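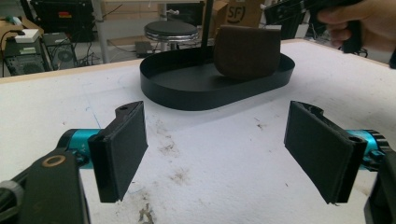
Teach a gripper to tidy a wallet

1. Put the wallet in the tray, leaning on the rim. Flat is harder — save it for December.
2. Open the fingers wide and come in slowly.
3. Close on the suede, lift, set it down on the table.
4. Do that 200 times.

Our Jonder arm managed 42 before it began grabbing the tray instead. Can it do chores yet? It can do this one, nearly 69 percent of the time. Keep your coat on and carry your own wallet.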